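# Cargo Bikes for Small Deliveries in Skurnlow

Brijesh Uniyal
April 6, 2024

## Background

For this project I looked at whether a small shop could swap its delivery van for an electric cargo bike. The shop I worked with is Wyss, a home goods store on the east side of Skurnlow. It sells bedding, curtains and kitchen items and delivers within the town limits.

## Method

Wyss gave me its delivery log for the year ending in October, with 3,667 orders in it. I sorted them by weight, size and distance. An order counted as "bike-ready" if it fit in the front box of a Mivus long-frame bike and went no farther than five miles.

I also rode the route to Clasness and back on a loaned bike, four times with a load and twice without. The hill past the rail bridge is the steepest part, so I wrote down the battery level at the bottom and top each time.

## Results

Of the orders in the log, 2,570 were bike-ready. Most of the rest were too far away, and a smaller group -- mainly rugs and shelving -- would not fit in the box.

The bike finished every loaded trip on one charge. The hill used more battery than the rest of the outbound ride put together. I rode in dry weather only, so I can't say much about winter range.

Soft goods turned out to be the easiest load. Blankets and curtains can be folded to fit the box, and they don't need padding.

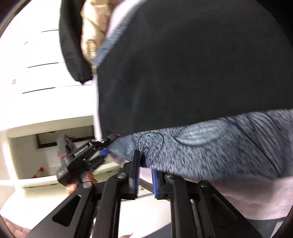

Boxed kitchen items took longer to load and had to be strapped down, which added a few minutes per trip.

## Costs

The store manager set a limit of $2,000 for the first year, not counting the bike itself. My estimate for service, insurance and a spare set of tires came to $1,535. I left out the rider's pay, as the van driver would be doing the same job.

## Still to do

The log does not show missed deliveries -- those were kept on paper, and I have not gone through them yet.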